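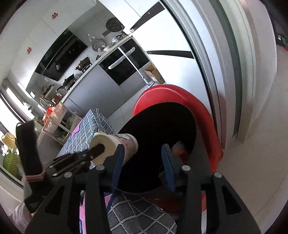
Oranuch Klinhom
Posts: 232

Small kitchen, everything ends up on the counter or the floor

We have one wall of kitchen and the rest of the room is where we sit, eat and do everything else. White upper cabinets, gray lower ones, built-in oven, fridge next to that. There is enough cabinet space on paper. In practice the pots and the wok live on the counter along with the small bottles, and the vacuum leans in front of the oven, so it has to be moved whenever I bake.

The white rack by the counter was supposed to fix this. It holds a lot, but it has turned into the place for things that have no other place. Same with the low spot with the checked cloth on it. I clear it and by evening it is full again.

I can spend up to 70 dollars and I can't drill into the tile. What would you change first?

pantrymoth
The vacuum. A stick vacuum needs a wall dock or a corner. If you can't drill tile, is there any plain painted wall past the fridge? A freestanding stand also works, but the cheap ones tip if the base is light.

gil_in_4B
I'd start with the rack. Take everything off and only put back what you use while cooking. Oil, salt, the bottles from the counter. Whatever is left over goes in a cabinet or out of the kitchen. I did mine in January and it took 20 minutes, most of it throwing out old spice packets.

Oranuch Klinhom
There is a bit of painted wall on the other side of the room but no outlet there. The charger cord is short.

pantrymoth
Then charge it where the outlet is and store it on the wall. You don't have to keep it plugged in all the time.

two_left_mitts
I disagree about storing it across the room. If the vacuum is far away, people stop using it for crumbs. Leave it near the kitchen and move the cardboard box instead. A box on the floor next to an oven is the first thing I'd get rid of. Flatten it or empty it. Then the vacuum can go there.

gil_in_4B
Agree on the box. Not sure the vacuum should go right there though, depends how far the oven door swings down.

Oranuch Klinhom
The box has jars and a spare lid in it. I've been meaning to go through it. I'll measure the door.

SombatkulSteve
For the pots, I have a Pleltura shelf riser inside a lower cabinet. Pots below, lids on top. It gave me back most of one counter. No drilling. Check the inside depth first, mine is shallower than the door makes it look because of a pipe.

two_left_mitts
I had the Pleltura one and sent it back. The legs were fine but the wire top bent under a cast iron pan. The Stiltora riser is solid on top and cost me a few dollars more. Wok still doesn't fit under either of them.

SombatkulSteve
I don't own cast iron so I can't say. The wok I would leave out if it gets used every day.

Oranuch Klinhom
It gets used every day. Wok stays. I measured and I have room for 2 risers. 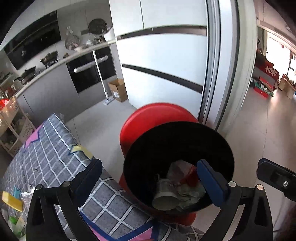

hallway_nadine
How often do you all wash out a small bin with no lid if it mostly gets wrappers and paper cups?

gil_in_4B
Every couple of weeks is enough if no food goes in. Dish soap and warm water, rinse, and let it dry upside down before you put trash back in it. If food scraps go in, wash it when you empty it.

pantrymoth
I line mine with produce bags and wash it maybe once a month.

two_left_mitts
Produce bags slide down the inside of a round bin as soon as anything heavy lands on them. A big rubber band around the rim holds them in place.

Oranuch Klinhom
Ours is red with a black rim and it stays out by the checked cloth. Food waste goes in a separate bag at the sink, so the red one is mostly wrappers, plastic bags and cups. I tried keeping it under the sink for a while. All the trash was then left on the cloth, so it came back out.

hallway_nadine
That makes sense. I'd leave it out too.

pantrymoth
I'd still want a lid on it. I don't like looking at trash while I eat.

Oranuch Klinhom
Lids don't last in this house. Update on the rest: the cardboard box is unpacked. Four of the jars had no lids, so they went to recycling. The vacuum fits in that corner and the oven door clears it. I ordered one Stiltora riser to try before buying the second. The rack is next, probably starting with the red basket on top, because I don't remember what is in it.

SombatkulSteve
Post when the riser comes. I'd like to know if the top scratches.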